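3. Checking the bin and the cable loop

I do this one every morning before the first run, coffee in hand, and it takes me 2 minutes.

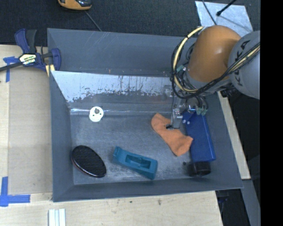 Step 1. Give the bin a shove. If it slides, tighten the bar clamp on the left edge and line the bin up with the blue tape again (please don't move the tape!).

Step 2. Jog the arm down to the bin at 10 percent speed and watch the cable loop. It should swing clear of the walls the whole way.

Caution: stay out of reach while you jog, even when it's crawling.

Note: scuffs on the floor are fine. If picks start missing by a lot, go to section 4, or grab Rosalinda.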